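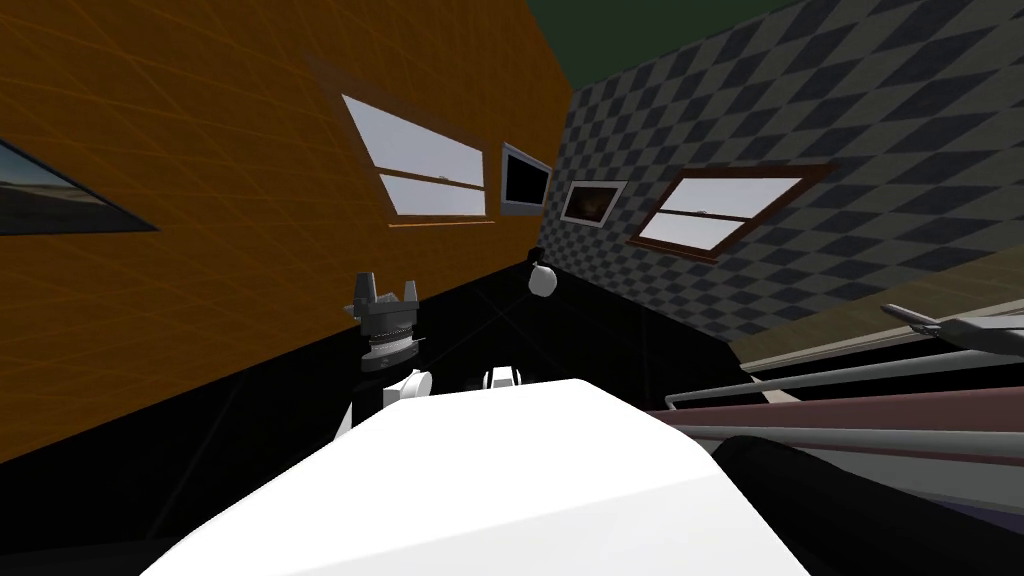 Simulated test room with the gripper raised, viewed at a tilt from above the robot's body. Rendering: Prarka

Prarka Releases Results of Simulated Gripper and Camera Comparison

By the Prarka press office
2019-05-04

Prarka, a developer of test software for robot arms, today released the results of a comparison of 2 grippers and 2 camera positions on a two-armed robot. All of the work was carried out in simulation. The full results, with the settings files needed to repeat the runs, can be downloaded from the Prarka website at no charge.

The comparison covers 1,284 simulated runs. The grippers tested were the Dhanial, a two-finger model with short travel, and the Simow, a two-finger model with longer travel and softer pads. Each was run with a camera on the robot's body and again with a camera on a fixed mount.

Work on the project began in January at Prarka's office in Cototberg. The company had been getting requests from customers who wanted to choose a gripper before buying an arm, and who had no bench of their own to try one on.

The two grippers came out close on plain reaching and lifting. The Dhanial closed faster and was the better choice for small parts placed near the robot. The Simow was more forgiving when the arm arrived slightly off target, and it needed fewer second attempts on rounded parts. Neither did well on thin flat parts lying flush with the work surface. Prarka plans to repeat that portion with a different finger shape.

Camera position made a larger difference than the choice of gripper. With the camera on the body, the software had a steady view of the near arm but lost sight of parts of the work area when the body or the other arm was in the way. The fixed mount saw more of the surface but gave a poorer view of the fingertips. Customers who can afford only one camera should decide on its position first and pick the gripper second, the report says.

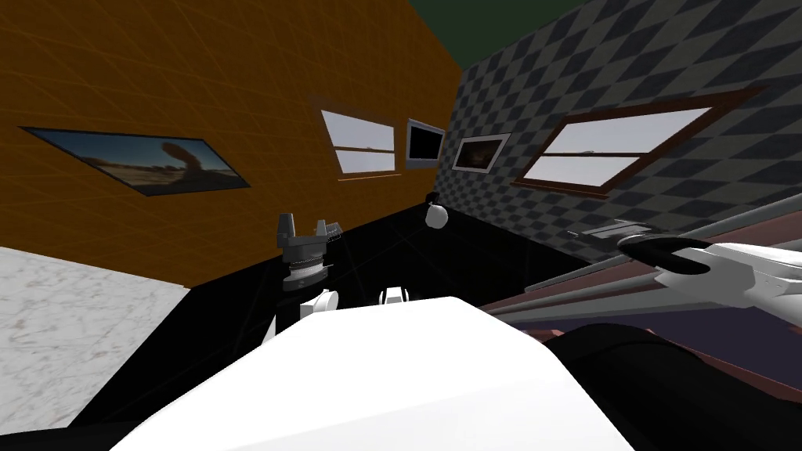 Keeping track of the arms from a body-mounted camera was the hardest part of the work for the controller. The software has to tell the robot apart from the room, and it has to do so when most of an arm is out of sight. In views where the white body fills the bottom of the picture and hides the lower part of the arm link, the controller is left with the gray gripper and the short length of arm beneath it. The black surface behind them helped, and so did the plain difference in color between the orange wall and the gray checkered one, which gave the software a clear corner to line up on. Tilted views were harder and took longer to settle.

The report lists 13 settings that customers can change, among them closing speed, finger force, camera height and camera tilt. Each run is saved with its own settings, so a single result can be played back without repeating the whole set. A run takes up little disk space - the complete set fits on an ordinary office computer.

Prarka notes that simulated results have limits. Pad wear, cable drag and dust were left out of the model. Lighting was kept even throughout, which favors the cameras. The company advises customers to treat the figures as a way to narrow the choice, and to run a bench test of any gripper before ordering in quantity.

Bench testing of both grippers will start at Cototberg later this year. Prarka is offering places in the bench program to the first 100 customers who register. Registered customers may send in part drawings, and the parts will be added to the simulated set where their size and weight allow. There is no fee, but shipping of sample parts is at the customer's expense.

The settings files work with the current release of Prarka's software. Users of older releases should update before loading them.

About Prarka

Prarka makes software for testing robot arms, grippers and cameras before installation. The company is based in Cototberg and sells to small manufacturers, repair shops and technical schools.

This site uses cookies to remember your settings and count visits. Accept | Manage cookies

Press contact: Prarka press office, Cototberg | Copyright Prarka. All rights reserved. | Back to top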